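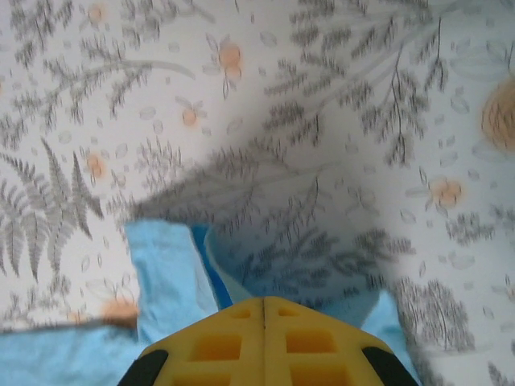
How do you fold a duvet cover so it stays flat in the cupboard?

Ruxandra Ghiță
Lay it on the bed and put the corners together first, two and two. Then smooth it with the hand from the middle to the sides. Mine is 157 cm wide, and I fold it in three along the length. Iron is not necessary for me.

Beverley Treloar
I just roll them. Fine.

Iordache
For a plain white one with fine weave I pinch the middle of the cloth, lift it a little and let it fall again, so the air goes out. After this I fold it to about 19 cm, which is good for my shelf.
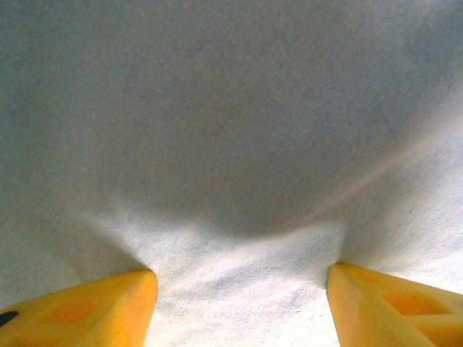 Related
Washing coloured cotton at 95 degrees
Kundberg drawer is too narrow for towels
How to keep pillowcases with their set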